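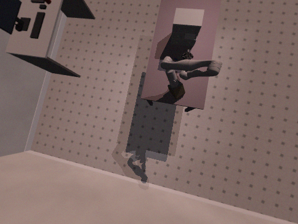
Render: gray robot arm, pinkish table, dotted floor.

1/ OK, clubroot thread! I've spent all of February with my head in cabbage roots and I need to tell someone who isn't my sister.

2/ If you've ever pulled up a sad, wilting broccoli plant and found the roots swollen into fat knobbly fingers, you've met it. The culprit is Plasmodiophora brassicae. It isn't a fungus, though it got lumped in with them for ages, and plenty of garden books still call it one. It's a protist, off on a totally different branch of the tree.

3/ The life cycle is wild. Resting spores sit in the soil for years (years!!) until a root from the cabbage family grows close by. Then they wake up, release little swimming cells with 2 tails, and those get into the root hairs. That's only round one. The second round goes deeper into the root, and that's when the galls blow up.

4/ And you can't just grow it in a dish! It needs a living host cell the whole way through, so everything I do starts with a tray of seedlings and a lot of waiting. DNA preps come out as a big soup of parasite, cabbage and whatever bacteria moved into the gall. Sorting that out is most of my job.

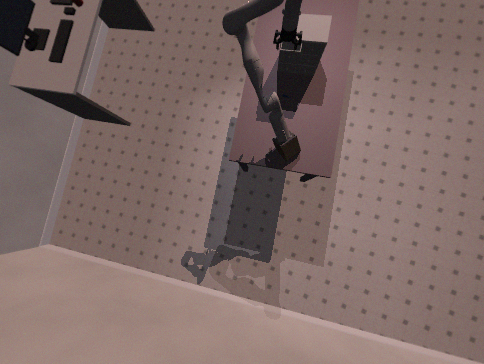 5/ So, the trays. We inoculated 1244 napa cabbage seedlings with soil from a field near Kernthorpe, and 1002 of them made galls. I honestly thought I'd mixed up the labels, so I went back and checked every tray. Nope, labels were fine. That field is just rough.

6/ What I want to know is what's up with the other 242. Same seed lot, same soil, same bench. Did they miss the spores by luck, or did the infection stall in the root hairs? From the top you can't tell, so I'm staining roots from four of the trays first and squinting at them until my eyes give out.

7/ Someone asked about lime. Raising the soil pH does make life harder for it, and growers have done it forever, but it won't clear a bad field. Long rotations help, and so does pulling weeds like shepherd's purse, which can host it too. Also please wash your boots!! It travels in mud.

8/ If you work on root hair infection and have a staining recipe that doesn't turn everything the same shade of blue, my messages are open. More when I've got through the second tray.

© Ngaio Hollis | Contact | Back to top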